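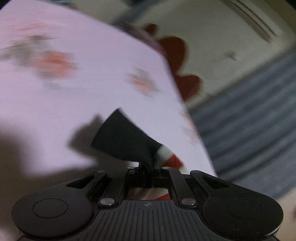
What's the best way to teach a home-built robot arm to pick up laundry?

Get yourself a hand-held gripper that matches the one on the arm, do the job by hand a lot of times while recording it, and train on that. Cloth is too floppy to script move by move, and driving the arm with a joystick gets old really fast.

So that's the short version I keep reading, and I'm sold on it, but I have follow-ups! I'm building a two-finger arm in a corner of my spare room. The controller is an Atach board I got used, and the frame is printed except for the base. I've saved 766 recordings so far, and the first model I trained does fine on washcloths and falls apart on anything knitted. It goes down, closes on nothing, comes up and carries on like it did great. Do I need more recordings, or different ones? And does the stuff under the clothes matter? I've been working on whatever bedspread happens to be on the bed.

Kimutai Urio
28 December 2023

trorncombe_shed

Different ones, I'd say, but a few more won't hurt either. We went through this at the Trorncombe shop last winter (shared space, eleven people, one decent bench) and our model was hopeless at 1494 recordings and pretty good at 2329, and I really don't think it was the number. In the second batch we quit laying everything out nice and flat. We tossed it, bunched it up, started with the hand in odd spots, that kind of thing.

The closing-on-nothing problem sounds like height to me. Knits squash down, so if your fingers stop at washcloth height they'll skim right over a thin sock. 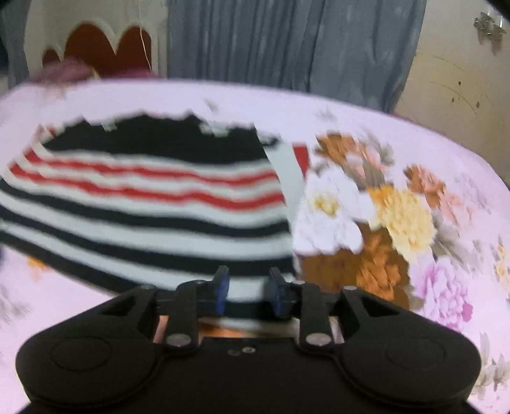 Stripes gave us trouble too, by the way. Our model got very attached to edges, and a striped sweater is nothing but edges, so it would grab at the middle of a stripe thinking it had found the hem. What fixed it was recording a bunch of picks on striped and patterned stuff where I went for the real hem every time and never got lazy about it. Do the same over a busy print and over a plain sheet. If you only ever work on the one bedspread it'll learn the bedspread, and you'll find out the day you wash it.

Also check your finger pads. Ours were hard plastic for the longest time, and switching to something soft and a little grippy helped more than a week of training did. I cut mine from a shelf liner and stuck them on with double-sided tape, which peels, so have spares.

pollock_pete

more data. always more data

Kollow

I'm going to disagree a bit with Pete there. Before you record anything else, sit down and watch 4 of the bad runs next to 4 of the good ones. I put this off for a month on my own build and then found my gripper opening was being saved a beat behind the video, so the arm was always closing late. Knits punished it and towels didn't, same as yours!

If the timing checks out, slow your hand down. I move way too fast when I'm bored, and everything smears. Take it easy on the approach, pause for a second before you squeeze, then lift. Toss any recording you aren't happy with. And write down which garment you used in each one, or you'll be sorting through them in your pajamas at midnight like I was.

Reading time: 3 min

Related
Backlash in printed gripper links
Soft finger pads: tape or glue?
Atach board drops the wrist servo on startup
Folding towels with one arm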